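Zellthorpe Cup Waste Survey: README

Maintained by Abena Laryea. Last revised in April.

What this is
A table of 595 survey rows on how offices say they throw away paper cups. I stress "say." Nothing was weighed, and the claim on the old Plernance page that it shows recycling rates is wrong.

Files
cups.csv holds one row per reply
notes.txt holds free-text comments, mostly complaints

Known problems
More than 300 replies came from one building, Nallorness. Seija Harju thinks weighting fixes this. I have tried it and don't trust the result. The "size" column mixes small and large with no agreed cutoff.

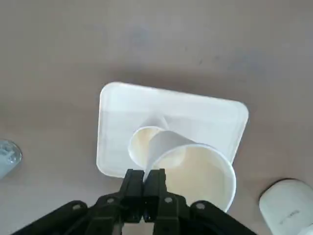
Columns
site: office name as typed, typos kept
size: small or large
bin: where the cup supposedly went
score: self-rated effort, 1 to 5

Use
Fine for teaching data cleaning. Please don't cite it in a policy paper.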